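1st May already and I've still got tomatoes. Green ones mostly, but still.

Quick one tonight, dinner's on. Wanted to get the season down before I forget it all like last year.

Planted 10 seedlings in December, which was late, I know. Hanyu told me it was late. Put them along the back fence where the old Pestano trellis is and then went away for a week and came back to a jungle. Lost two to something, wilt maybe. The rest went mad.

Final weigh in, kitchen scales, so dont hold me to it: 81 tomatoes off the one big plant by the shed. Biggest one was 447 grams. Ate it on toast with too much salt. Best thing I grew all year.

What didn't work. The basil (slugs). The capsicums, two sad fruit the size of a walnut. And the fancy Limard fertiliser, 141 dollars all up over the season and I couldn't tell you the difference between the pots that got it and the pots that missed out. Won't be buying it again. Chook poo from next door is free.

Watering was the big one. Mornings only, deep, then leave them alone. I used to fuss at them every evening with the hose and got split skins every single time. Hardly any this year.

Also mulch. More than you think. Pea straw if you can get it, sugar cane if you cant.

Bright cloth, tractors and giraffes, and then paper cups and a wrapper on it:

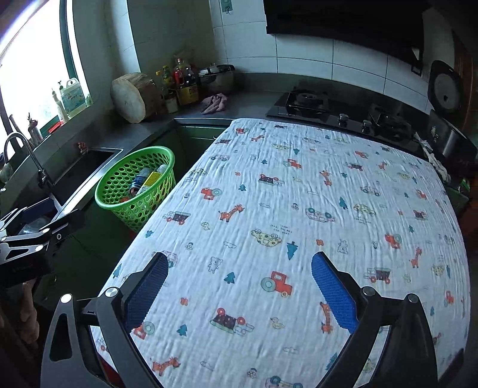
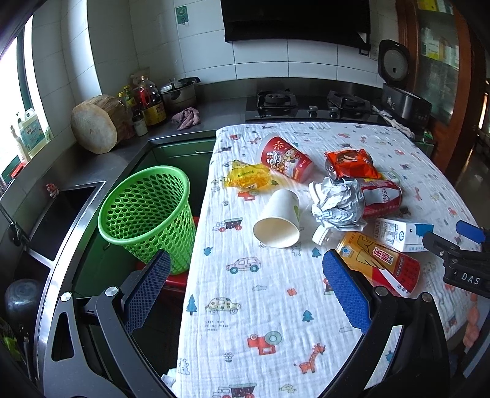 Anyway, seeds. Saved some from the big one, they're drying on a paper towel on top of the fridge. Wenjie wants half. Need to label them this time, last year I ended up with four envelopes that just said "good ones" and one was pumpkin.

Garlic goes in next, if I can find where I put the bulbs. Broad beans after that. Might pull the trellis forward a bit too, the fence side gets no sun past lunch now and

ok rice is boiling over, more later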